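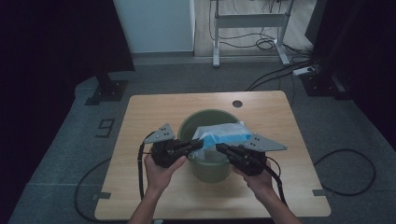
Abena Ofori maintains that any gripper can look clever with a wooden block, and that plastic bags are where the sales talk ends. Section 4 takes her at her word.

4. Comparing finger sets on thin film

1. Put a bucket in the middle of the table and drape a crumpled bag over the rim.
2. Take one gripper in each hand. Let the cables hang outward, clear of the fingers.
3. Bring both fingertips to the bag and pinch. Lift straight up.
4. Write down the result, including the embarrassing ones.
5. Do 21 lifts, then fit the Somon fingers and repeat.

Note: Crumple the bag again between lifts – a smooth one flatters everybody.

Caution: Keep your own fingers out of the gap. The motor can't tell them from the bag and has no interest in learning.

We use cookies to improve your visit. Accept | Manage settings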